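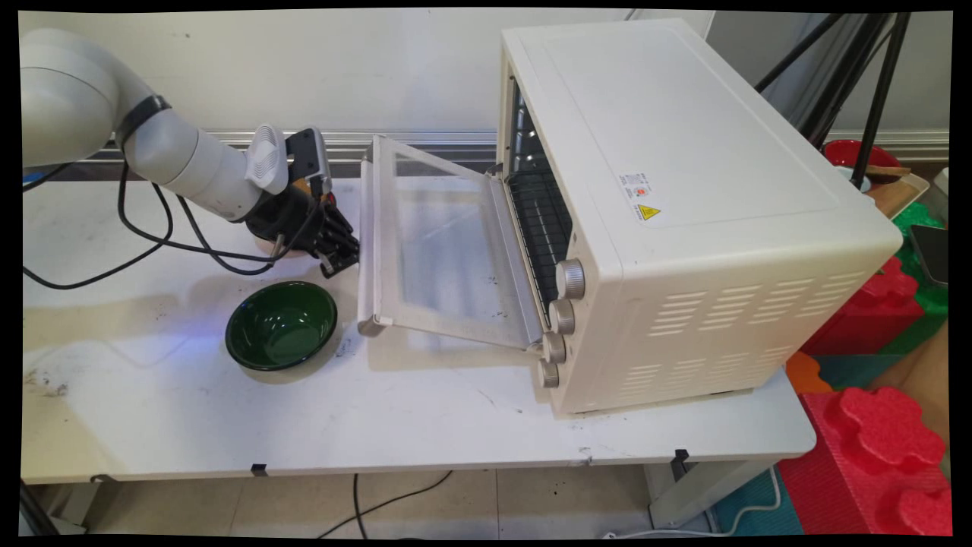

Who gets on the wall? Hanging and selection at the Comdale open exhibition

Project report, Visual Arts Studies, second year
Group: Veronika Kelemen, Benedek Rácz, Benvinda Cardoso
Supervisor: Zoltán Szilágyi
Submitted 2 March 2022

1. What we set out to do

Comdale Gallery runs an open show every August. Anyone in the district can enter, any medium, max two works each. We wanted to know how work gets chosen and then how it gets hung, and whether the second part matters as much as the first. Original plan also had a bit on pricing. Dropped — not enough time and the sales book was only half filled in.

2. Background

Open exhibitions have a long history of grumbling. The Paris Salon is the obvious case: pictures stacked to the ceiling, painters begging to be hung "on the line", meaning at eye level. The Royal Academy in London had the same fights. Most writing we found is about those big shows, very little on small regional ones, which is partly why we picked Comdale. See reading list, handed in seperately.

3. Method

Three parts.

Hanging plan. The gallery let us copy the plan from the last show, 90 works over 3 rooms. We coded each work by medium, size (small / medium / large) and height on the wall.

Interviews. Five in total. Two selectors, two artists who got in, one who didn't. Recorded on Benvinda's phone, typed up by Benedek. The selectors asked us not to name them except Aino Nieminen, who was happy to be quoted.

Visitor watching. Benvinda and Veronika sat in the middle room over 2 afternoons and noted where people stopped. We didn't talk to visitors. Ethics form was approved for observation only.

4. Findings: selection

Selectors look at everything once without talking, then go round again and vote. Three votes and it's in. Anything with two gets argued over. Aino said the arguing is where most of the day goes, and that watercolours do badly at this stage "because they come in pale frames under bad lights and everyone's tired by then."

Names are covered. But it's a small district, and both selectors admitted they could pick certain people's work straight away. One said she tries to vote first on those so she isn't swayed. We're not sure that fixes it.

The artist who missed out (textiles, has entered five times, got in once) didn't think it was unfair. Her complaint was no feedback. Just a list on the door.

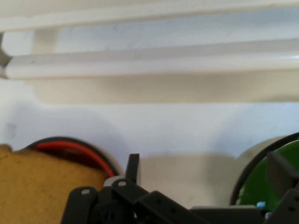

She would've liked even one line on why, and said she'd pay a bit more on the entry fee to get it. Both selectors were against this. Too many works, and they'd be held to whatever they wrote.

5. Findings: the hang

The hang is done by Aino and whoever's free. Big works first, on the end walls. Then colour — she moves things along the floor until neighbours stop fighting. Small works go in last and fill gaps, so they end up high, low, or in the corridor side of the third room. Prints and drawings were mostly small so they came off worst. Nobody decided to put prints in the bad spots, it's a result of the order things get done in.

Visitor watching backs this up as far as it goes. People stopped at the end walls and at the first work inside the door. Hardly anyone stopped at the corridor side. One couple did, for ages, we think one of them had made the thing.

6. Problems

Only one year's plan. Earlier ones thrown out when the gallery repainted.
Both afternoons were rainy so visitor numbers might be off in either direction.
Height on the wall was read off the plan, which isn't to scale. We checked a few against the gallery's own photos and they were close enough.
Five interviews is not many. We had a sixth lined up and he cancelled.

7. What we'd suggest

Hang one wall of small works first, before the big ones go up. Put it near the door. Aino liked this and said she'd try it, no promises.

Better lights in the selection room. Cheap and would help the watercolours.

Feedback is harder. Maybe a drop-in hour after the show opens, where an artist can bring a work back and talk to a selector. No writing involved so less for them to be held to.

8. Who did what

Veronika: background, visitor watching, sections 2 and 5. Benedek: transcripts, coding the plan, section 4. Benvinda: interviews, visitor watching, the rest. Zoltán read a draft and told us to cut the pricing bit, which we'd allready done.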